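Section 4: Fitting the Skyrme catch can

Read the whole section before you pick up a spanner. Yes, all of it. Eirlys Phillips, who answers the telephone at Brellcombe, can tell within a sentence who skipped this bit.

What the can does: it sits between the crankcase breather and the inlet, and collects oil mist that would otherwise end up coating your intercooler. It will not add power. If your friends ask, say what you like.

You will need a 10 mm socket, a flat screwdriver, a sharp knife and the hose supplied.

1. Park on level ground, switch off and let the engine cool for 50 minutes. A cup of tea takes less than this. Have two.

2. Undo the two bolts holding the coolant bottle and move it aside. Leave its hoses connected.

3. Bolt the Milum bracket to the inner wing, with the longer leg facing the engine. It does fit the other way round, and the bonnet will then let you know.

CAUTION: Keep the bracket clear of the brake pipes. If it touches, stop and use the spacer in bag B.

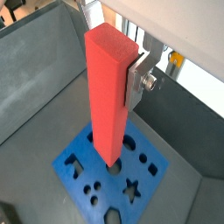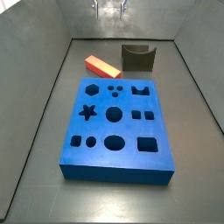 Red block at a round hole in the blue board; two open gripper fingers over a grey enclosure.

4. Slide the can into the bracket and tighten the clamp until the can no longer turns by hand. Stop there - the can is thin and dents easily.

5. Cut the 19 mm hose to length. Measure with the engine in place and allow a little slack, as engines move about more than their owners suppose.

6. Fit the breather hose to the port marked IN and the inlet hose to OUT. Tighten all four clips.

7. Refit the coolant bottle, start the engine and listen for hissing. A hiss means a loose clip, usually the one you can't reach.

NOTE: Cars with the Tedano inlet pipe need the angled adaptor, sold separately. We know.

Emptying: check the can every 2,000 miles, and more often from December until the weather improves, when it fills mostly with water and a substance like salad cream. Take the contents to your local oil recycling point. Refit the drain plug before driving off.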